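June 2026, and I have finally dealt with the cable situation.

If you've been reading for a while you may remember I promised to do this in February, right after the move to the Irkden apartment, and then I shoved the whole lot in the hall closet and shut the door on it. Every time I needed a charger I'd reach in, grab the first one that came loose and drag half the family out with it. Last week I paid 6 dollars for a cable I already own (I own several!) and that was the end of my patience.

So, Sunday afternoon, big mug of coffee, everything out on the cream table. I do mean everything. I had no idea white cable could take up that much room. 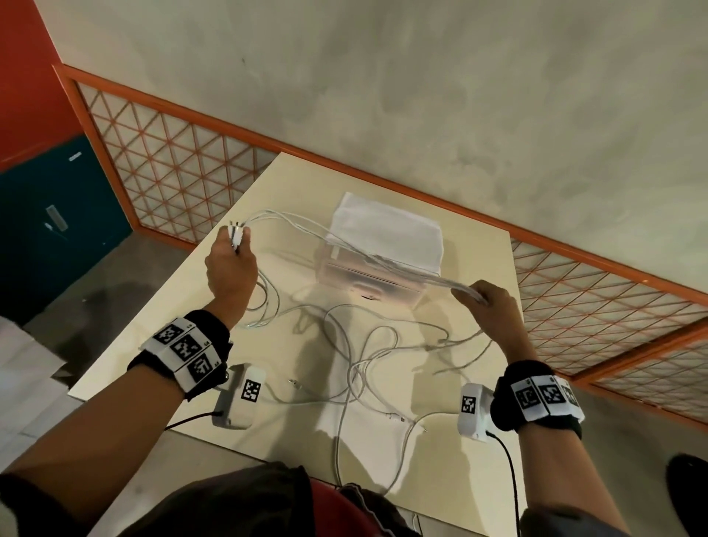 *Connectors in one hand, everybody else in the other.*

My first instinct was to find an end and pull, and please don't do that, you just make the knots smaller and meaner. What works for me is holding the plug end up high and letting the rest slide through the other hand, a bit at a time. When it stops, I stop, and I go looking for whichever loop is sitting on top of it. It's slow. I got through two full episodes of a gardening podcast and most of a bag of pretzels before I felt like I was getting anywhere.

I also had a little plan going where I'd sort by connector as I went, and that lasted maybe ten minutes – way too many decisions at once. Untangle first, sort later. The one useful thing I did early on was make a "don't know" spot for anything I couldn't match to a device, so I didn't sit there debating every single one.

Coiling is the part I like. I used to wrap cables around my elbow like an extension cord, and they'd come out all twisty the next time. Now I make loose loops in my hand, about as wide as a saucer, and let the cable turn the way it wants to. For the long ones I split the loops between both hands and then fold the two bunches together, and they end up a nice fat bundle that stays put while I hunt for a tie.

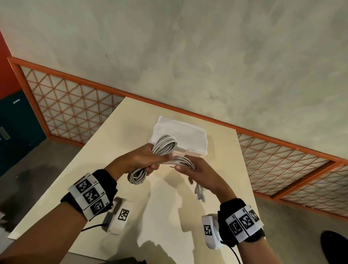 ## Where it all lives now

The ties are the Runurent ones, the soft kind that wrap back on themselves. They come in a pack of 100 for some reason, and I used 27, so if you live nearby and need cable ties, come on over. I'd tried bread clips before and they pop right off.

The coils are going into a Sunden drawer insert, which fits my desk drawer with a little gap at the back where the spare plugs can go. Short ones at the front, long ones behind. I looked at the Shirazi organizer too, the one with all the tiny compartments, but it was 61 dollars and I know myself. I'd have every compartment filled with buttons and old keys by August.

The "don't know" bunch is in a paper bag with the date on it. If I haven't gone digging in there by Christmas, it's off to the recycling drop-off.

Next up is the closet shelf above it, with the light bulbs and the mystery screws. Give me a couple of weeks on that one!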